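Notebook, textile bench - August, started 7:40 a.m.

Pilling again. The Iltar drum was left set at the old speed, so the first load of the morning is scrap and I have written SCRAP on the bag in letters large enough to be read from the hallway. Reset to the speed on the card, ran it empty for a few minutes, sounded fine. The squeak is back but it is the same squeak as in spring and I've decided it is part of the instrument.

Purpose, for whoever inherits this book: we want to know whether the heel wears through before the ball of the foot on ordinary cotton-blend athletic socks, and whether the cheap wash powder makes it worse. Subbarao Bhat thinks the powder makes no difference. I think it does. Neither of us has any data, which has not slowed either of us down.

Wash side. Loads go in at the warm setting with the Wokusa powder for group A and plain water for group B. Total so far is 9 washes on each. Group B smells like a pond. I have moved it to the far rack and would ask that people stop moving it back next to my chair.

Abrasion side. Heel patches cut from A and B, mounted on the Movo rub tester with the medium paper. Stop point is the first broken yarn you can see through the hand lens. Results from the morning:

A, heel: first broken yarn at 600 rubs.
B, heel: first broken yarn at 915 rubs.
A, ball: stopped at 267, clamp slipped, patch wandered off sideways and wore a hole in its own corner. Not counted.

So A is worse than B, as I said it would be. Before I get this framed, note that it is one patch of each, the paper on A was fresh and the paper on B had already done a warm-up run, and fresh paper bites harder. Subbarao spotted this in under a minute, without sitting down. Repeat with new paper on both.

Also unresolved is what counts as a broken yarn. I call it when one end is free. Subbarao calls it when both ends are free, and will stand there with the lens for a good while waiting for the second one to let go. We need one rule. Proposed rule: one end free, initialed by whoever is holding the lens. Written on the card in pencil until he notices.

Supply. We are nearly out of unwashed pairs. Next lot should all be the same style and the same fiber split, read off the label before buying. Last time we ended up with two blends in one group and lost most of a week to it. Multi-pair packs are best: two pairs to the tests, the third stays sealed in the drawer as the untouched reference. 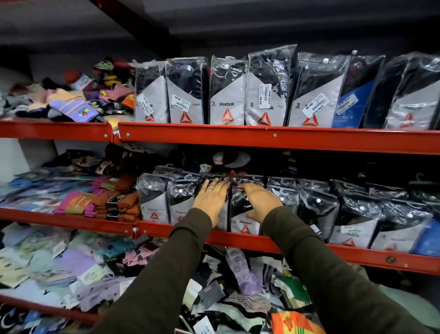

Sock shelves, Reebok packs. Most of the ones on the upper shelf are three-pair.

Whatever we settle on, write the fiber split on the drawer label as well as in here, as the drawer is what people look at.

Afternoon. Redid the clamp. The rubber face on the lower jaw had gone shiny, so I roughed it up with a scrap of the coarse paper and wiped it down. Holds now. Pulled on it by hand as hard as I cared to and nothing moved except the bench. The Warrier balance is drifting in the last digit whenever the door opens, so mass loss figures from today are for amusement only. I've crossed them out lightly in case we get desperate.

Tried turning the patches inside out to see if the terry side goes faster. It sheds. It sheds over everything, including this page, and the brown smear below is tea and fuzz and has no scientific content. Did not reach a broken yarn before the paper clogged. If we do this properly it will need a brush-off every hundred rubs or so, and somebody more patient than me to do it.

To do:
- New paper, both groups, same sheet if it can be cut that way
- Rerun A ball with the fixed clamp
- Dry group B somewhere with a window
- Ask Subbarao where the second hand lens went
- Balance: move off the bench by the door, recheck with the small weight

Drum off at 5:15. Left group A flat on the mesh, labels up.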